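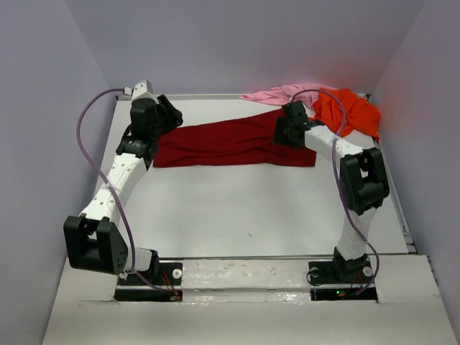

How long should I let a linen tablecloth soak before I give up on a red wine stain?
Overnight in cool water with oxygen bleach, then a second night if it's still pink. After that I'd call it a dye job.

rosine_c
That's what I was going to ask, so thanks whoever wrote the sticky. Mine is my grandmother's, big banquet size, and my cousin knocked a whole glass over it in February. I rinsed it, panicked, and shoved it in a cupboard. Am I doomed?

doltilberg_mae
Not doomed! I've gotten out stains that sat for up to 2 years. Old linen is tougher than people think. Just please don't put it in the dryer until you're sure, I cooked a gravy spot into a runner that way and I still see it every Thanksgiving.

LucienneC
I'd skip the powder on anything that old. I tried it on a monogrammed one and the embroidery thread bled all over. Plain dish soap, white vinegar, sun. Took me most of a week but it came out.

doltilberg_mae
Was the thread colored, though? White on white you're fine. And vinegar did zip for me on wine, sorry.

LucienneC
Navy, so ok, fair. I still wouldn't do two nights. Old fibers get weak when they sit wet.

rosine_c
Mine's all white, no stitching except the hem. There's a tiny hole near one corner but it's been there forever.

Brunet_M
Keep an eye on that hole. I'd baste a scrap of cotton behind it before you soak, wet linen is heavy and it'll pull. Also 100% with Mae on the dryer. Line dry, iron it damp on the wrong side.

rosine_c
Ok it's in the bathtub as of 9 pm — scrap sewn on and everything (ugly stitches, don't judge). I used the powder. Sorry Lucienne!

LucienneC
Ha, your tablecloth. Rinse it more than you think you need to, that stuff hangs around in the weave.

Brunet_M
And take the bath mat out of the way first. Ask me how I know.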